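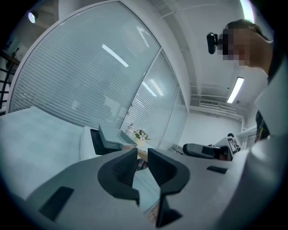

Open Day at Tralteck: Your Questions Answered

Thank you so much for all the kind notes about our summer open day in Wiltmont! We've gathered the questions that come in most often and tried to answer every one properly, so pour yourself something nice and read on.

When is it, and do I need to sign up?

Doors open at 10 in the morning on Tue 24 July, and the last demonstration starts at 4. We do ask you to sign up, as we have 148 places for the day and our May open day filled up faster than any of us expected. It's free, and one sign-up can cover your whole family.

What will I get to see?

Mostly people at work with hand-held grippers! You'll meet the team who pick up everyday things with them, again and again, so that the recordings can be used to teach our robot arm, Kivi, to do the same jobs. Kivi gets a turn too, twice in the morning and twice after lunch, and on a good day will clear a small table while you watch.

Can I try a gripper myself?

Yes, please do! Siiri Žukauskas runs the hands-on table and she is very patient -- she has shown her own grandmother how to use one. You squeeze, the two fingers close, and then you find out how much your own hand has been doing for you all these years. Most visitors get the hang of it in a few minutes, though small bottles do take a bit longer.

Why does the person demonstrating wear something on their head?

It's a head-mounted device, worn at the forehead, and it records the job from the worker's point of view while the gripper records it from close up. You won't need to wear one at the hands-on table.

Will I be filmed?

Not unless you say yes. Recording stops while visitors are trying things out, and if you'd like to take part in a real session, Minoru Matsuda will go through the consent form with you first.

Is it all right to bring children?

Of course, and they tend to be better at it than the grown-ups! We ask that children under eight stay with an adult, and that everyone keeps behind the yellow line when Kivi is moving.

How do I get there?

Take the Siltby bus to the Wiltmont library stop and walk back toward the bakery -- we're the second door after it. Parking is in the lot across the street, 200 yards down. If stairs are a trouble for you, tell us when you sign up and we'll meet you at the elevator.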